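Rerkeo ships Orari 4 with rebuilt grasp planner

Rerkeo has released version 4 of Orari, its control and planning software for tabletop robot arms. The update went out to existing license holders on Friday and replaces the grasp planner that has been in the product since its first release.

The old planner worked from a library of stored grasps. It matched an object's outline against the library, picked the closest entry and sent the arm there. Customers had complained for some time that it did badly with flat or thin objects, and with anything that had more than one sensible place to hold it.

Orari 4 drops the library. The new planner takes depth and color from the wrist view, proposes a set of grasps and scores each one against the arm's reach, the gripper's opening and the surfaces nearby. It keeps rescoring while the arm moves, so a grasp chosen at the start of an approach can be swapped for a better one on the way in.

"The wrist view changes a lot in the last few inches," said Arif Raju, who leads the planning team at Rerkeo. "Things tip over on the screen, the fingers cover part of the object, and the planner used to freeze its decision before any of that. Now it has to keep making the decision until the fingers close."

Most of the development was done in simulation. The team built 1548 tabletop layouts from household and office items and ran the planner through them every night. Layouts are generated from a short text file that lists the objects, the table color and the starting pose of the arm. That tool, called Ham, was internal until now and is included with the release.

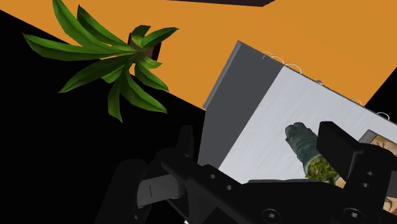

Ham renders the same wrist view that the planner receives on real hardware and logs it next to the list of scored grasps. A developer can stop a run at any step, change the planner's settings and continue from the same point. Raju said the log viewer was written for his own team and still looks like it, but that it should be usable by anyone who has worked with Orari's motion logs.

Rerkeo said the new planner completed 82 percent of the layouts in its final nightly run before release. The company did not give a figure for the old planner on the same set, because the stored library covers only part of the objects in it. Failed runs are kept in the package with their settings, so customers can replay them.

One of the early users was a parts distributor in Ornimthorpe, where Mervyn Rudd runs the returns desk. His group has had a test build on 3 arms since July. Rudd said setup took most of a day, chiefly because the camera offsets on each wrist had to be measured again.

"Our old offsets were good enough for the library and they weren't good enough for this," he said. "The first morning it was reaching short on everything. Once we fixed the numbers it settled down."

Rudd said manuals and catalogs are still the hardest items on his desk, especially when a cover has come open – the planner sometimes treats the cover and the pages as separate objects. Rerkeo lists this as a known issue in the release notes. Glossy packaging is on the list too.

Motion control is mostly unchanged in this version. Speed limits, stop zones and joint settings carry over from Orari 3, and programs written for that version will run without edits unless they call the grasp library by name. Those calls now return an error. A conversion script is included and handles the common cases.

Orari 3 will get fixes for another year – no new features are planned for it. Customers with a current license can download version 4 and Ham from their account page.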